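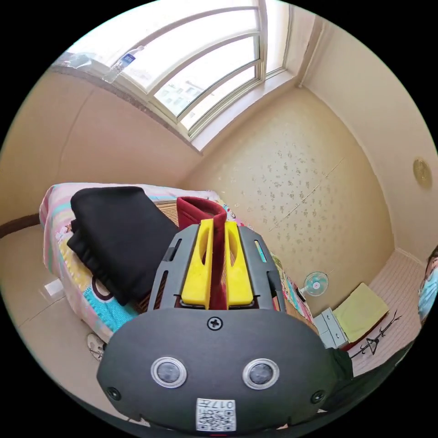

ok deposit thread, as promised, typing fast, laundry's in the machine and I have to be somewhere

short version: moved out, Vorkau Property kept $762 of my $2,000, I wrote letters, got most of it back. long version below for anyone with a lease ending

2021-04-15 and the last check cleared this morning. so I can finally talk about it without jinxing it

background. lived there six years. same apartment on Suominen Street, second floor, radiator that knocks. never late on rent. not saying that to brag, saying it bc I figured it would count for something. didn't

the building changed hands partway through. old owner was a guy with a ring of keys and a van. new owner is Vorkau, and Vorkau is an email address

FIRST MISTAKE. mine. when Vorkau took over I never asked for anything in writing saying they had my deposit. just assumed it went along with the building. it did, in the end, but their first email said they had "no record of funds held." that was a bad evening

so. if your building gets sold, email the new people that week. "please confirm you are holding my deposit of X." one line. save the answer somewhere you'll find it

second mistake – no move-in checklist. there WAS one, I filled it out at the kitchen counter and gave the only copy to the guy with the keys. lol

Naomi Langat had the apartment under mine and she'd kept hers. in a folder. with tabs. I will never make fun of the folder again

anyway the move itself. put most of my stuff in a Sosta unit for the gap between leases. fine, clean, elevator slow. bring your own lock, the ones at the desk are a rip off

cleaned for two days. oven, tub, behind the toilet, tops of the doors. do the tops of the doors, apparently people check

asked for a walkthrough with somebody from the office. was told they "don't schedule those." asked again by email so there'd be a record of them saying it. got the same sentence back. good, that turned out to be useful

turned in keys at the front desk and asked for a receipt. the person there had never been asked for one. wrote it on a sticky note and signed it. a sticky note is a receipt

then nothing. then nothing. then an envelope

the envelope: a check and a sheet of paper. cleaning $200. the rest of the $762 was "paint and blinds." no dates, no invoices, no photos. just paint and blinds like a grocery list

I was so mad I put it in a drawer and made soup

what I wish I'd known right then: cashing the check is sometimes fine and sometimes gets read as you agreeing to the amount. depends where you live. depends what's printed on it. look it up BEFORE you go to the bank. mine had nothing printed on it but I still asked

who I asked: the tenants' line at the library, Tuesday evenings. free. you sit at a table by the large print books and someone reads your lease with a ruler. got Consuelo Huerta, who read the whole thing twice and underlined one paragraph

the paragraph said deductions have to be itemized. their own lease! their own words!

also she asked how old the paint was. I said as old as me living there. she just wrote that down

so, wear and tear. the general idea, and again check your local rules: a wall fades, a carpet goes flat where you walk, that's living somewhere. a hole the size of a fist is a different thing. little nail holes are argued about forever

paint has a lifespan. if it was due to be repainted anyway they usually can't bill you like it was fresh yesterday. did not know that. would've paid it, probably

the blinds I'll be fair about. one set was broken, I broke it, I leaned a bookcase on it. I said so in the letter. Hiyori Ishida told me not to admit anything. I admitted it anyway, felt better

the letter!! ok people asked for the letter. not posting the whole thing but the shape of it was

- my name, the address, date I moved out
- what I paid, what they returned, what they kept
- which parts I dispute and why, one line each
- what I want and by when
- where to mail it

that's all. one page. my first draft was three pages and used the word "appalling" twice. Rin Fukuda crossed out everything with a feeling in it and there was one page left

send it certified and email it too. keep the little green slip. keep everything. I had a shoebox by the end

oh and pictures. take pictures of the empty rooms. every wall, inside the fridge, inside closets, the floor under where the bed was. I took a bunch and then nearly lost them when my phone died. Usta on the corner got it going again, same day, and I've been telling everyone about them since

back your photos up the same night. email them to yourself, whatever. same night

first answer from Vorkau: "our accounting is final." no name at the bottom

second letter: same as the first, plus the sentence from the lease, plus a line saying I'd file in small claims if I didn't hear back. I'd already printed the form. it's a short form. the form is less scary than the website it's on

and then suddenly there was a person. with a name and a phone number. funny how that goes

they called while I was folding clothes. offered me half on the phone, really friendly. said no thank you, could you put that in writing. long pause. ok, she said, she'd call back

please don't settle on the phone. you'll be tired and they'll be nice
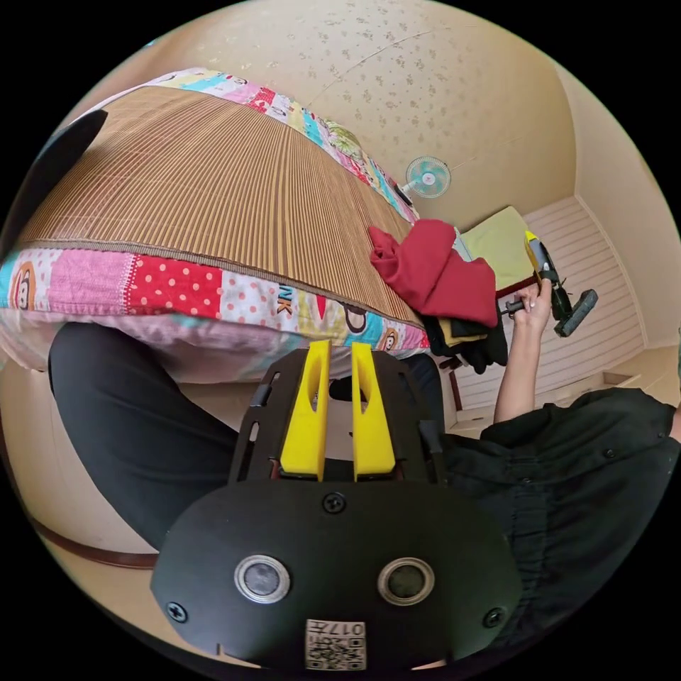

Halyna Yatsenko: wait, did you have to go to court for it? I'm in the same spot with a different company and I can't take a day off work for a hearing

nope, never got that far! they wrote back with a new number before I filed. but ask your court if they do evenings or phone hearings, a lot of them started doing phone ones this past year. and write the letter this weekend while you're annoyed

also Halyna look at your lease for the word "itemized." seriously just search for it

ok where was I. the new number

they dropped the paint completely. dropped most of the blinds. kept the $200 for cleaning and wouldn't budge, claimed the oven. I cleaned that oven with a toothbrush but my oven photo was blurry, you can't tell anything from it, so. I let it go

could I have fought for the 200? yeah. Consuelo said it was up to me and how much I wanted to spend another month on it. I did not want to spend another month on it

so take TWO pictures of the oven. tap to focus. learn from me

things I'd do differently, quick:

- move-in checklist, two copies, both signed
- the email when the building got sold
- fix the blinds myself before leaving, it would have cost less than what they charged
- forwarding address in writing on day one, not in a voicemail

thing I'd do the same: being boring. every email polite and short. Rin made me wait overnight before sending any of them and I hated it every time

new place has a checklist too. did it with the landlord standing there, both of us squinting at a crack in the tub. she initialed the crack. I have a copy and a copy of the copy

Naomi's lease is up in April next year btw and she's already started on the tops of the doors

someone asked if the library table is still going – yes, Tuesdays, ring the bell by the side entrence if the front's locked. bring the lease, all the pages, even the parking addendum

ok washer's beeping. will answer questions tonight, don't send me your whole lease in a DM pls, I'm not a lawyer, I just have a shoebox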